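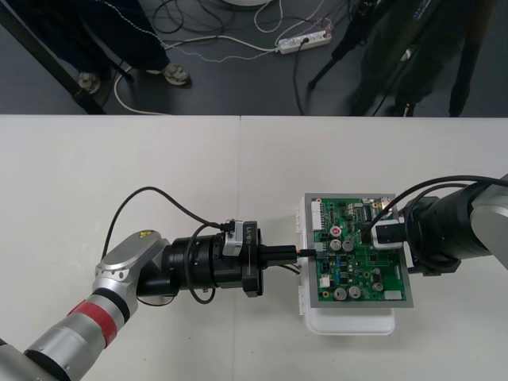

Slide 1: plug meets socket, left edge of the board

214 views · 11 shares · 5 comments

Hi everyone, thanks for squeezing in. My talk is called "The Little White Socket," and yes, I really did ask for a full slot to talk about connectors (and they gave it to me!).

Leave slide 1 up for a while. Let people look at the board before I start talking over it.

OK so, where your eye goes first on a board like this is the big stuff. Those four silver capacitors stand up like water towers, and then there's the one with the red top, which I'm always fond of. But I want you to look over at the left edge, at the small white socket with the thin wires going into it. I've spent more of my working life on that one little part than on everything else on the green side put together.

[Pause. Sip water. Ask who has ever bent a pin. Wait for the hands.]

Right, so that's most of you.

My first job was on the rework bench at Moroz, and the boards came to me when somebody upstream had given up on them. I kept a notebook, and by the time I left it had 3,401 boards in it. I went through the whole thing over the holidays with a highlighter. The fancy faults are fun to tell at dinner, but page after page it was plugs: half seated, in crooked, or pulled out by the wires. Please don't pull them out by the wires!

Three habits I want you to take home.

Hold the plug by its body. Thin wires are for carrying current and they make a terrible handle. If your fingers are too big for the space, get a better tool or move whatever's in the way.

Support the board. Look at the gray frame under this one, sitting on the white enclosure. When you push sideways into an edge socket you want something solid underneath, because a board that flexes takes it out on the solder joints. At Bulteck we did this on a folded towel for years and I still feel bad about it.

Line up, then push. It sounds silly, I know. But most of the bent pins I saw came from people lining up and pushing in the same motion, usually right before lunch.

[If running long, skip the towel story. If running short, tell the one about the Ciltalow order, 1,000 plugs, all keyed the wrong way round.]

A quick word on pin headers, and there's a white row of them along the top left on the slide. No shroud means no help. You can go one pin over and it'll feel perfectly fine in your hand. I put a dot of paint marker at pin one on everything now, even my own stuff at home.

Somebody asked me last year at Sestalow whether I'd glue them. No! Well, sometimes. If the thing lives in a vehicle, a little dab on the side of the housing, and keep it off the contacts. Ask me after and I'll show you which kind I use.

I've put a practice tray at the back with scrap boards and loose plugs. Have a go, be rough with them, find out what crooked feels like. Bring the tweezers back, please, they're mine.

Questions until they kick us out of the room.

5 comments · Share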